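The Guest Book
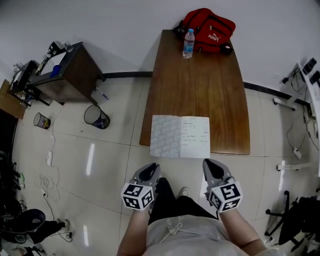 The table in the back room, with the booklet and the red bag.

Zdeňka Gajdoš did not believe in signs, in bargains, or in the Urnamdale bus timetable, and by Thursday she had been proved right about the timetable twice.

So when her cousin Miroslava called to say that the back room over the old Altico shop was available at 400 a month, with the table included, Zdeňka asked what was wrong with the table.

"Nothing's wrong with it. It's a beautiful table."

"Then why are they leaving it?"

"Maybe it doesn't fit through the door."

"It got in through the door."

Miroslava Šťastný had a way of breathing out on the phone that made you feel you'd been put down on a counter. She said to come at four and see for herself.

Zdeňka came at twenty to. The street door was propped open with a brick, and she went up without calling out, on the theory that a room is more truthful when it isn't expecting you. The last tenant had not finished moving. A red backpack with a PUMA logo on the front pocket sat at the far end of the table, up against the wall, and there was a bottle of water in front of it, half gone. Whoever owned them had either stepped out for a minute or left in some kind of trouble. She knew which one Miroslava would choose.

She did the floor first. People look at ceilings when they rent, and they should look at floors. There was a white power strip lying out on the tiles, and past it a knot of thin cables that somebody had been meaning to deal with. One power strip for a whole room. She thought of the wall behind the plaster and what might be going on in there. There was a pen down by the little cabinet, too, and she left it where it was. She wasn't going to start tidying for people before she'd even signed.

Two wastebaskets stood in front of the cabinet, both mesh, one bigger than the other. The small one had colorful trash in it. Zdeňka looked in without touching and learned nothing, and was a little annoyed.

Then the table. All right, it was a nice table. The grain ran the long way, toward the wall, and the near edge had a slight curve to it that you noticed with your hip before you noticed it with your eyes. She pressed down on one corner with her full weight. It didn't rock. She tried the other corner. She would have liked it to rock.

The booklet was open near the front edge. She read it standing up, with her purse still on her shoulder. The left page had only a pale gray pattern that went on and on like the inside of an envelope. The right page had a few short lines in small dark letters, and she had to bend to get at them.

It was a list of instructions for the room.

The window sticks, it said, but it's the frame and not the weather. Don't pay anyone to fix it. The neighbor at Güneş plays the radio until ten and then stops. The table stays. You'll think about selling it and you won't.

Zdeňka read the last line twice and straightened up.

"Well, that's nonsense," she said to the backpack.

She could get 2,000 for a table like that. She knew a man at Jirix who'd drive out for it tomorrow and not even ask for help on the stairs. A person who would leave a table like this was a person with no head for money, and she didn't see why she should take orders from a booklet written by somebody with no head for money.

She tried the window. It stuck.

"It's damp," she said. "It's obviously damp."

She put her palm on the wall. The wall was dry. She moved her hand over and tried again lower down, where damp likes to sit, and the wall was dry there too. Next door a radio was going, some song with a lot of clarinet in it.

By the time Miroslava came up the stairs, puffing and holding a bag of rolls, Zdeňka had been in the room for the whole twenty minutes and had a speech ready. She gave most of it. The one power strip. The cables. The window, which she was prepared to say was either the frame or the weather. The fact that anyone could walk in off the street and go through the wastebaskets.

"Did you go through the wastebaskets?"

"I looked."

Miroslava set the rolls on the table. Some flour came off the bag and she wiped it away with her sleeve, quickly, the way you would in someone's house.

"So it's no," she said.

"I didn't say no. I said 400 is too much. I'll give them 60 less."

"They won't take 60 less."

"Then they can come and tell me that."

She pulled the bag of rolls toward her and took one — they were still a little warm, and she was suspicious of that too, because the bakery on the corner had been closed when she walked past it. Across the table the booklet lay open with its small dark lines. There was plenty of room left under the last one.

"Who writes in this?" she asked.

"Whoever's living here, I guess."

Zdeňka chewed for a while. Then she got down on one knee, with a hand on the table edge, and reached for the pen.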